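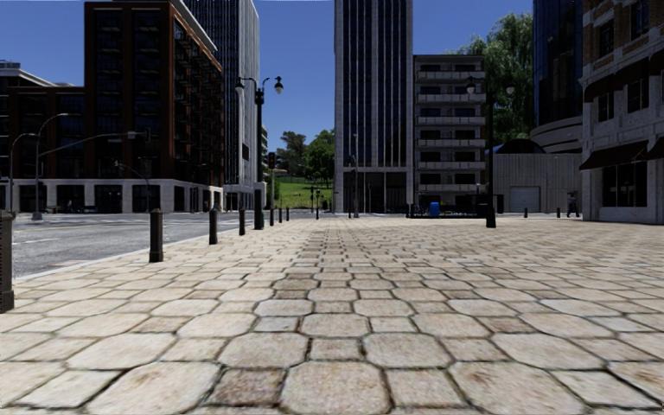 Stone paving and bollards beside the road.

Home | Talks | Reading list | Past sessions | Contact

Speaker notes: Could I have done otherwise?
October
By the Cludton Philosophy Evenings organiser

Start at 7.30. Wait for the latecomers, then go straight in. Handout has the definitions, so don't read them aloud.

Opening question: when you blame someone, what are you assuming about them? Most people say they assume the person could have done something else. Write that on the board and leave it up all evening.

The bus example. A driver on the Lanau route, number 602, misses a stop and a passenger is late for an interview. Version one: the driver was looking at a phone. Version two: the driver had a seizure with no warning. We blame in the first and not in the second. Ask the room what changed. Take three or four answers and move on.

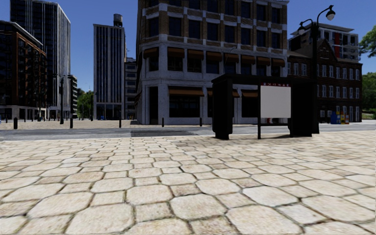 Someone will say "control". Good, stay with that. Control over what? The driver in version one chose to pick up the phone, but did the driver choose to be the sort of person who picks it up? Go slowly, this is the part people lost last time.

Now the locked room. A man is carried asleep into a room and the door is locked. He wakes, finds a friend there and stays because he likes the company. He could not have left. Is he still staying of his own free will? Locke thought he was. Show of hands, then ask one person from each side to speak.

Break after 50 minutes. Tea is in the Aoun Room. 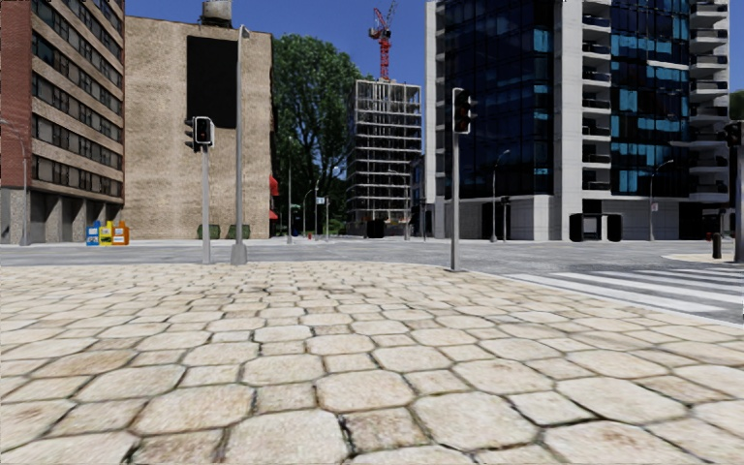
Crossing and kerb at the corner.

Second half: blame without alternatives. Frankfurt's idea is that a person may be responsible even if a hidden device would have forced the same choice, so long as the device was never used. Give the voting version, it is the easiest to follow. Somebody usually objects that the voter could at least have started to choose differently. That is a fair objection — say so, and don't pretend there is an agreed answer.
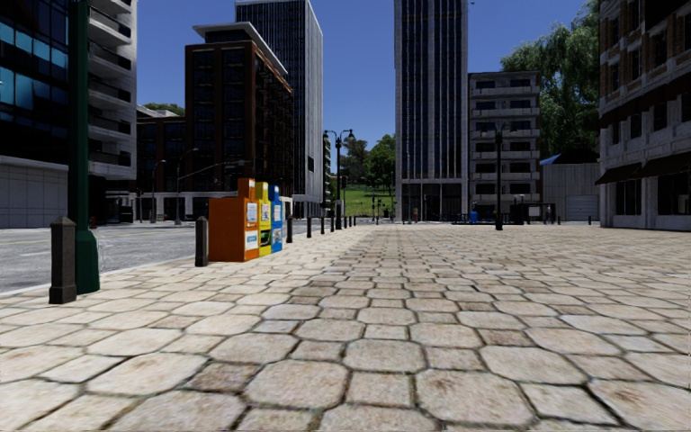
If there is time, praise. We seem less fussy about it. A woman who says "I couldn't have left him in the water" gets more credit for saying so, and it is odd that the same words from a thief sound like an excuse. Skip this if the clock says 90 minutes or more.

Questions to keep back if the talk dries up:
Would you punish a child of nine for the same act as an adult of 18?
Can you regret something you couldn't help?

Next session is on luck, in the Skastura Hall, same time. Chairs need stacking before we go.

Contact: use the form on the Contact page | © Cludton Philosophy Evenings | Back to top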